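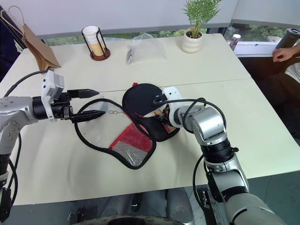 Draltell skin reactions notes: read me first

Hello! I'm Ketill Vídalín and I look after this little pile of data, which is 1735 short notes from people who had a reaction to a face cream, peel or hair dye and wanted to write it down somewhere. I started it in 2015 after a home peel left me with a sore red chin for 21 days (my own fault, I skipped the patch test).

What's in it

One file, reactions.csv, with a row per note. The columns are product_type, body_area, days_to_clear, saw_doctor and note. Brand names have been taken out. If days_to_clear is blank, the person didn't say, so please don't read it as zero!

The older rows came over from Oltier, my first attempt, and the spelling in those is all over the place. I've left it alone. Fekete is the script that strips names and towns, and I read every note again after it's run.

What it's no good for

Working out how risky a product is. People who were fine didn't write in. It isn't medical advice either, so if your eyes or lips are swelling, ring a doctor and leave the spreadsheet for later.

Changes

Version 10 went up in October. It fixes the muddled body_area codes (neck and scalp were swapped, sorry) and drops the duplicates from the Zimeo form.

Spotted a mistake? Open an issue and give me the row number.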